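FOR IMMEDIATE RELEASE
October 28, 2025

Pudwood Opens a Keyboard Lending Shelf in Clirnley, and Everybody Who Types Is Invited

CLIRNLEY — Pudwood, the neighborhood repair and reuse shop on Wuyts Street, is delighted to announce that its keyboard lending shelf is open at last, after a good many months of sorting, brushing, testing and (we admit) a fair amount of arguing over labels. Anyone with a Clirnley address can borrow a full-size wired keyboard for up to 10 weeks, free of charge, and bring it back whenever school, work or that long family history is finished.
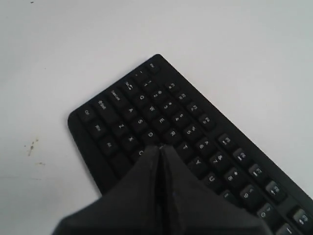

The idea grew out of our spring collection drive, which brought in 1,054 pieces of desk equipment from homes and offices all over town. We expected monitors and got keyboards, boxes and boxes of them, and most needed little more than a good cleaning and a patient pair of hands. Every one that goes on the shelf has had each key pressed, starting at Esc and working along the rows, and its cable wound up neatly for the trip home.

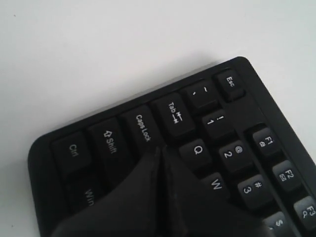
Esc, Tab and Caps Lock at the corner of a black keyboard.

"People are surprised how much easier a long letter is on a proper keyboard," said Theano Gkikas of Pudwood. "We wanted borrowing one to feel as simple as borrowing a book — you come in, you try a few, you take the one your fingers like."

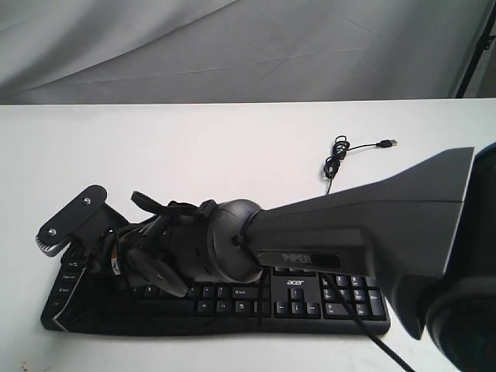 Vasiliki Kouris wrote to us that she had typed on a laptop balanced on her knees for three years, and that having a number row she could find without squinting had made her evenings a good deal more pleasant. We were so glad to get her note, and we hope there will be plenty more like it.

Borrowers may take home up to two keyboards at a time, and a second shelf is planned for our Sovton branch in December.

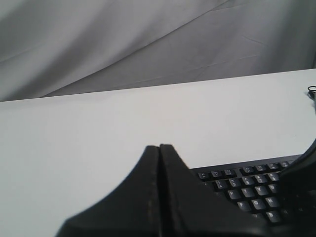
How to Borrow or Donate

Stop by the front counter during shop hours with something that shows your address. Donated keyboards should have a USB plug and all their keys, though crumbs are no trouble at all. Please loop the cable loosely before you drop it off.

Press contact: Theano Gkikas, Pudwood, Clirnley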